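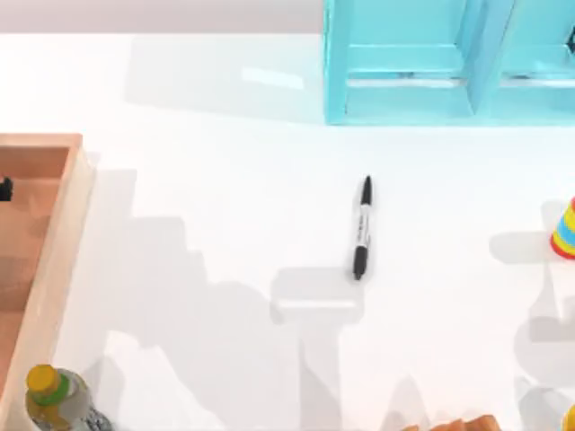 Why do students keep taking notes by hand when every one of them owns a laptop?
Mostly out of habit, according to the people we asked, and partly because a laptop has the rest of the internet in it.

Note-Taking Habits in the First-Year Lecture
Term project report, Research Methods, Istedlow College
December 12, 2018

1. How we got here

Our original topic was sleep. It was rejected on the grounds that half the class had picked sleep, so we moved on to notes, a subject on which we considered ourselves experts until we looked at our own. One member of the group had written "IMPORTANT!!" in the margin beside a sentence that stops after three words. The sentence is about glaciers, we think.

We wanted to know two things: what first-year students do with their hands during a lecture, and whether they ever look at the result again. The second question turned out to be the sore one.

2. What we did

We handed out a paper survey to 50 students leaving the introductory geography lecture in the Duda Building in November. We chose that lecture because it is large, it is required, and it lets out next to the coffee cart, where people stand still. The survey had two pages. In hindsight it should have had one, as the second page came back blank or decorated more often than we would like.

We also asked for a sample of notes from anyone willing to part with them for an afternoon. We photocopied these in the library and returned them. Names were covered before copying. A few people asked us not to judge the spelling, and we have tried.

3. What people told us

Paper won. Most of the students who answered said they write by hand in at least one class, and plenty of those carry a laptop to the same class and leave it shut. When asked why, they gave answers such as "I remember it better," "my battery is bad," and "my mom bought me the notebook." We coded that last one as Other.

The typists were a more confident group. Several use Risia, the note program the college gives out for free, and they like that it can search. They were less keen on its habit of turning every dash into a bullet point. Their notes were longer than the handwritten ones by a wide margin, and much closer to the lecturer's exact words, jokes included. The handwritten samples were shorter, messier and full of arrows. Some of the arrows went nowhere.

Color coding deserves its own paragraph. Students who use it are devoted to it and can explain their system at length. Of the systems we saw in the samples, very few lasted past the first month of term. Green means "definition" in September and by November green means that was the pen on the desk.

4. Going back to the notes

Here our results got thin. Students said they review their notes "before the exam," and when we asked how long before, the handwriting got smaller. The honest answers tended to name the night before or the bus that morning. A handful said they rewrite their notes every week. We believe them and we do not sit with them.

We had hoped to compare review habits with scores on the Gonberg quiz, the short reading test every first-year takes at the start of term. The office that holds the scores told us to file a request. We filed it. At the time of writing the request is being processed, so the chart we planned for this page is this paragraph instead.

5. Problems

Everyone we surveyed had gone to class that day, so we have learned nothing at all about the people who skip. We asked about habits and got opinions of habits, which tend to be kinder. Question 7 used the word "regularly" without saying what it meant, and each reader took it to mean whatever they already did.

We were also allowed 1000 words and wrote most of them the night before, using our notes. They were not much help – the glacier sentence remains unfinished.

6. If we did it again

We would shorten the survey, ask for the quiz scores in September, and follow the same students across a whole term. Copies of the blank survey and the sample pages are in the folder outside Room 318.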